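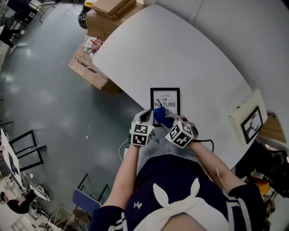

Home | Stories | Interviews | Shop Talk | Contact

Small frames, a lot of cardboard

The owner of Mondal, a small shop for prints and frames in Altham, is talking with me in March, the week before she opens her second room. She has ordered 308 small frames, and most of them must be unpacked, wiped and checked before they can go on the wall.

"People think this work is choosing beautiful things," she says. "Mostly it is opening boxes."

She likes to do it at a big white table with rounded corners. On a square table, she explains, she always hit the frames against the corner. The frames stay flat while she wipes them with a soft cloth, and afterwards she leans them on a box to look at them from a distance.

I ask which prints sell best. She answers without thinking: the ones with words. "LOVE OF NATURE" in a thin black frame is a favorite. "It is a very simple print. White paper, black letters. A customer told me she put it in her bathroom, and I was happy for the bathroom."

She herself prefers the black-and-white drawings with branches. "You can see a tree, or you can see a person. I do not tell customers what it is."

The cardboard is a bigger question. Her supplier, Traltley, packs everything well, and almost 50 boxes came with the last order. She keeps the flat ones for sending parcels and gives the others to a neighbor who is moving house.

And the sofa, is it for customers? "It is for customers," she says. "But in the evening it is for me."

The new room opens at ten in the morning.

995 shares | 6 comments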